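Snack Counter Layouts, Skekwood Break Room
Posted Oct 24, 2026

The break room at Skekwood serves 89 people across two shifts. Until June, snacks were kept in a closed cabinet and drinks in a separate cooler. Both were replaced by one open counter, set up each morning from stock delivered by Baxter. This page records the layout for the other Jotumska sites.

The tray goes in the center of the counter and stays clear until an order is put together. Drinks stand behind it, baked goods and sandwiches to the right. Bottles go on a stepped rack so the back row can be read over the front one.

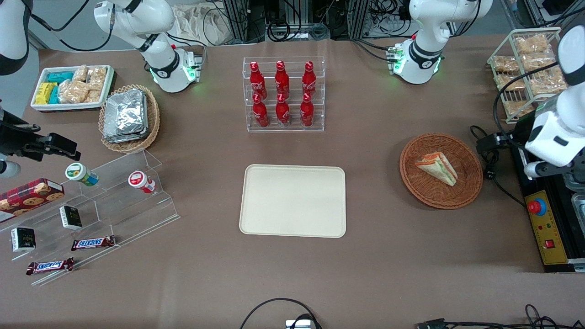 How often is the counter restocked?

Twice per shift, at the start and at the midpoint. Drinks are brought forward first and new stock goes in at the back. Sandwiches are dated and pulled at the end of the shift.

Six Coca-Cola bottles on the clear rack, two rows of three, back row on the upper tier. Beige tray in front, raised lip, rounded corners. Sandwich in the round wicker basket, wrapped pastries on the white wire rack in the far right corner.

The Illwood site uses the same plan on a shorter counter, with 26 items out at a time. Its reserve stock is kept in the hall closet, lower two shelves. The wire rack must be wiped down before each refill; crumbs collect at the welds.

Total items served at Skekwood since the change: 2,039. Reorder sheets are kept in the drawer under the sink.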